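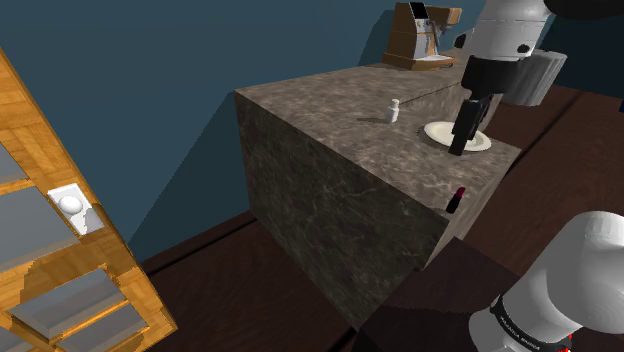 12/4/22. Ball lab, bench two. Second day on the match ball wear test for the Indach size 5, following the pressure loss complaints from the under-18s side. For anyone picking this up cold, the three positions used on the ball are valve, equator and far pole. Think of the round plate and the small white bottle on the marble worktop: the plate is how the ball should sit at rest, wide and stable, and the bottle is how the Indach sits when the valve side is heavy, upright on a small patch and easily tipped. Colin wants that wobble expressed as a number before anyone mentions it to the club.

Method as before. Four balls, inflated to the same gauge reading, left overnight, then 3,000 impacts each on the kicking rig at the low speed setting. Pressure read every 50 impacts for the first part of the run, then only at the end. Larysa did the readings on balls A and B, I did C and D. We use slightly different thumb pressure on the gauge, so A/B and C/D should not be compared too closely.
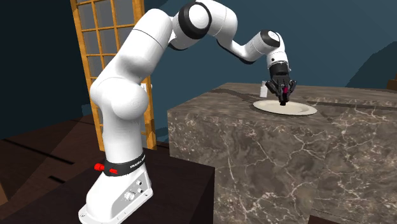

Ball C dropped sharply at impact 334 and was pulled. Water bath shows bubbles at the valve seat only, none at the seams. Re-seated the valve with a drop of glycerine and it held for an hour, which proves little. Ball D went the full distance with no visible seam lift. Panel scuffing on D is heavier on the valve side, consistent with it landing that way up more often — Tymofii's view, not yet tested.

The Cadeo balls in the cupboard are last August's stock and have been stored flat. Do not use them as controls. Arsen has asked Sedis for fresh ones.
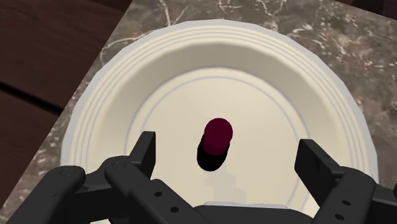
Roll test on the long mat: A and B run straight. D pulls left when released valve up, and less so valve down. Release by hand is too variable, need the ramp back from Ximena.

To do: weigh C's bladder once it is out. Repeat D with the gauge held in the clamp. Check whether the rig's counter skips at restart — I had to stop it twice and the log shows one stop.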